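NOTAS PARA LA CHARLA: «Ropa para rato»
Biblioteca de Tustgate, 25/6/20
Duración: 20 minutos más preguntas

(Agua a mano. Hablar despacio, que siempre me embalo al principio.)

Buenas tardes a todos, y gracias por venir con este calor. Empiezo con una confesión: el jersey que llevo puesto me lo compré cuando todavía vivía en Fleltham y tenía el pelo largo. Levantarlo por el codo para que se vea el zurcido. Está feo, ya lo sé, lo hice viendo la tele y con un hilo que no pegaba nada. ¡Pero sigue aquí! Y de eso va la charla, de que la ropa nos aguante más años sin convertirnos en monjes ni gastarnos una fortuna.

Preguntar quién ha tirado este año algo que le gustaba. Esperar a las manos. (Siempre se levantan más tarde de lo que crees, no rellenar el silencio.)

Primera parte: lavar menos. Yo aprendí en casa que lo que se ha llevado puesto va al cesto, sin discusión. Una camiseta de verano, pues claro. Pero ¿un jersey de lana que has tenido encima de una camisa toda la tarde? A ese lo cuelgas cerca de la ventana y mañana está estupendo. Cada lavado frota, estira y se lleva un poquito de fibra, y la pelusa que sale luego era jersey.
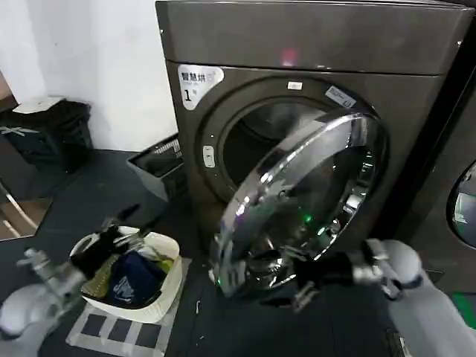
Que todo eso está muy bien, pero que unos vaqueros sin lavar huelen y que la gente es demasiado educada para decírtelo, me soltaron desde la última fila en Fleltham. Y también que si yo cogía el autobús en julio.

Risas, y con razón. Lo que contesté entonces y sigo pensando: si huele, se lava. La nariz manda. Lo que yo discuto es el lavado por costumbre, el de «ya que pongo la máquina, meto esto también». Ese es el que nos come el armario.

Enlazar con la encuesta de Trerngate. Contestaron 1073 personas y lo que más me gustó fueron los comentarios libres, porque la gente se desahoga: pantalones encogidos, cremalleras que se comen un vestido, la famosa camisa que salió rosa. Leer 2, los que tengo doblados en la tarjeta, y no más, que si no me quedo sin tiempo para los botones.

Segunda parte: cómo lavar lo que toca lavar. Cremalleras cerradas, camisas desabrochadas, vaqueros del revés. Agua fría para casi todo. Menos detergente del que echas ahora mismo, te lo digo sin haberte visto hacerlo. Y el suavizante, fuera de las toallas, por favor, que luego no secan y les echamos la culpa a ellas.

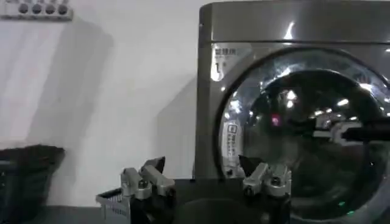 La etiqueta de composición es otra cosa que casi todos cortamos porque pica. Yo las cortaba también, hasta que me cargué una blusa de viscosa a la que le tenía muchísimo cariño. Ahora las guardo en una lata de galletas con un trocito de papel donde pone a qué prenda pertenecen. ¿Es un poco de maniática? Sí. ¿Me ha salvado un abrigo? También.

Pasar la lata por las filas. (Recordar pedirla de vuelta, en Trerngate se quedó allí dos semanas.)

Tercera parte: el secado. Aquí me pongo pesada, aviso. El calor fuerte es malísimo para las gomas, y cuando se va la goma de una cintura se va el pantalón entero, aunque la tela esté nueva. Si tienes cuerda o tendedero, úsalos, a la sombra lo oscuro y en plano lo de lana. Si no te queda otra que la máquina, programa suave y sácalo todo en cuanto acabe, que las arrugas se hacen ahí dentro mientras tú estás con el móvil.

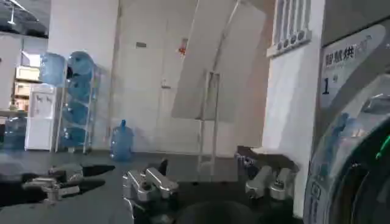 Secadora número 1.

Cuarta parte, y mi favorita: remendar. Enseñar el costurero, que es una bolsa de congelar con agujas, hilo negro, hilo blanco y botones sueltos. Con eso arreglo casi todo lo que se rompe en mi casa. Contar lo del taller de Godoy, donde aprendí a zurcir sobre una naranja y me la comí después de clase.

Demostración del botón con pie de hilo: cerilla entre botón y tela, pasadas en cruz, quitar la cerilla, enrollar y rematar. Si me tiembla el pulso lo digo y ya está.

Preguntas. Seguro que sale lo de las polillas: bolsas cerradas, lana limpia antes de guardarla y cepillar los dobladillos.

Hojas con los puntos básicos en la mesa de la entrada. Recoger la lata.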